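**Tabletop** (also *table top*, *top*), the flat upper part of a table, the part that gets used. Separate from the base, legs or frame. Sold with the base or alone. In the furniture trade the word covers desk tops and workbench tops too, but usually not kitchen counters, see *Countertop*.

## Shape and size

Rectangular most common. Also round, oval, square, and the half-round type pushed against a wall. A rectangular dining top 72 inches long seats six in most catalogs, more if the legs are set in at the corners. Round tops seat more people for the floor space but reaching the middle gets hard as they grow.

Edges: square, eased, beveled, bullnose. Eased is the usual default for offices. Beveled edges on the underside make a thick top look thinner.

## Materials

- Solid wood. Moves with the seasons, mostly across the grain. Needs slotted screw holes or clips so it can shrink and swell.
- Veneer over a core board. Stays flatter, can't be sanded many times.
- Laminate. Cheap, hard wearing, chips at corners.
- Glass. Tempered for safety in most homes.
- Stone. Heavy, and some kinds stain from lemon juice or wine.
- Metal. Workshops, kitchens, outdoor cafes.

## Color and finish

Dark tops show dust, glossy ones show fingerprints. Pale grays and off-whites became a standard choice for offices and shared workrooms, partly becuase small items are easy to find on them. The Mollitz catalog listed 9 pale finishes at its peak, later cut to 7. Cindis sold a similar range under different names, matte only.

Matte finishes cut glare from ceiling lights. Harder to wipe clean if the texture is coarse. Marker ink is a known problem on all pale tops.

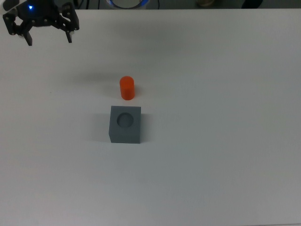
*Smooth tabletop in pale gray and off-white, with an orange cylinder and a dark gray block.*

## Care

Damp cloth, mild soap, dry after. No scouring powder on laminate or gloss. Oiled wood wants a new coat when water stops beading, roughly every 100 days in heavy use according to the Singhal care leaflet, less often in a spare room. White rings in varnish are moisture trapped in the finish and may fade by themselfs.

Scratches in solid wood can be sanded out. In veneer, only light ones. In laminate, filler paste and not much else.

## Replacement tops

Often fitted to an old base. Check the screw pattern and the weight limit first. Gultix bases use a wide plate with four holes, which doesn't match most older tops without drilling.

## See also

- Countertop
- Drop-leaf table
- Trestle
- Workbench

*Last edited Jan 27, 2020*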